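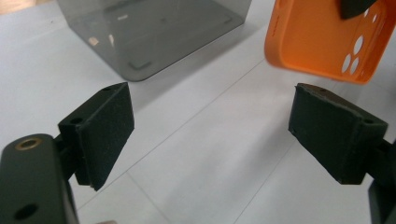 What does a student team have to settle before it builds a gripper?

The range of objects to be held, the opening needed to admit the largest of them, and the force that the weakest of them will tolerate.

Chapter 7. Holding Things: The Two-Finger Gripper

7.1 Scope of the chapter

Chapter 6 dealt with the arm as a chain of joints and left its far end bare. The present chapter adds the end. It follows the work of the Sollport school robotics club, whose members designed a two-finger gripper for the Nostbridge sorting competition, held each May. Maja Malinowski was responsible for the fingers and Hubert Wieczorek for the drive. Their notebooks are quoted where they record a decision and the grounds for it.

The competition rules set a time limit of 30 minutes and do not disclose the objects in advance. The club therefore worked from a practice set of household items and logged 2,378 attempted grasps over the season. Of these, 247 were recorded as slips. The log is used in Section 7.4 to estimate the friction between pad and object.

7.2 Terms

The opening is the distance between the inner faces of the fingers, measured at the tips. The stroke is the difference between the largest and smallest opening. The grip force is the force applied by one finger at right angles to the object's surface. In a balanced grasp on parallel faces the two fingers apply equal and opposite forces.

An object held between vertical faces is supported by friction alone. If its weight is W and the coefficient of friction is μ, each finger must apply a force of at least W/2μ.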